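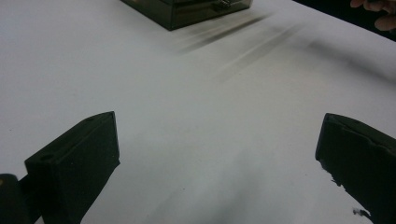 I bought a white table in August on the theory that a white table would make me a tidy person. It cost me 300 dollars and a Saturday's worth of goodwill from my brother-in-law, who carried the heavy end. For nine days I kept it bare, and I have never been so nervous around a piece of furniture. A coffee ring on brown wood is character. On white it's evidence.

Then the mail came in, and the pens, and a battery of unknown health. So I did what people do when they own too much small stuff and bought something to put it in.
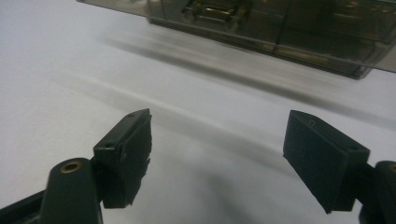 Salma El Idrissi thinks I have it backward. She wrote to me that a container is only a polite way of putting off a decision, and that if I can't say what goes in it before I pay for it, I should leave it at the store. She keeps her own pens in a mug. I suspect she owns four.

She has a point, but I'd like to speak up for the small plastic drawer, especially the smoky kind. Clear plastic shows your rubber bands to every guest. Solid plastic lets you forget you own rubber bands, and then you buy more. Smoky gray lets you know something is in there and leaves the details between you and the drawer.
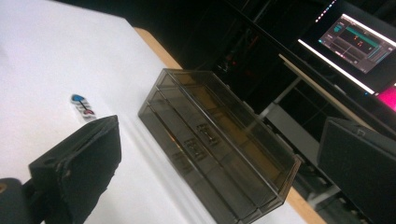 Two drawers, one tabletop, and a stray still out in the open.

There is always a stray. I put everything away last night, wiped the table twice and went to bed pleased with myself. By breakfast I was looking for the scissors, and both drawers were out on the table again.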